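3.2 Collecting demonstrations by hand

We gathered all of our folding data with handheld grippers, one in each hand, and we were delighted by how quickly people took to them. The demonstrator sits or stands wherever they would normally do the job and folds the garment with the grippers in place of fingers. Over the course of November we recorded 2,389 demonstrations in 19 homes. Of these, 1,083 involve skirts, the garment we had expected to cause the most trouble.

Skirts are wonderful teachers. A gathered waistband pulls the cloth into ridges, a lace hem gives the grippers an open edge to pinch, and a side pocket can gape just where a fold needs to go. Figure 3 shows one such garment on a bed before the analysis of grasp points. 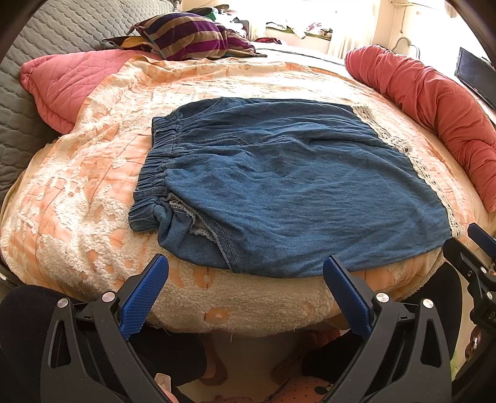
Figure 3. A blue skirt with an elastic waistband and a lace hem, on a fleece blanket, with the handheld grippers.

We also tried teleoperation on the Rivell arm, using the same folding order, and kept 50 of those runs for comparison. The handheld runs were livelier – people regrasped freely and smoothed the cloth as they went – and the Dukex policy picked up both habits. Siwan Beddoe labeled every regrasp, and her labels are used throughout Section 4.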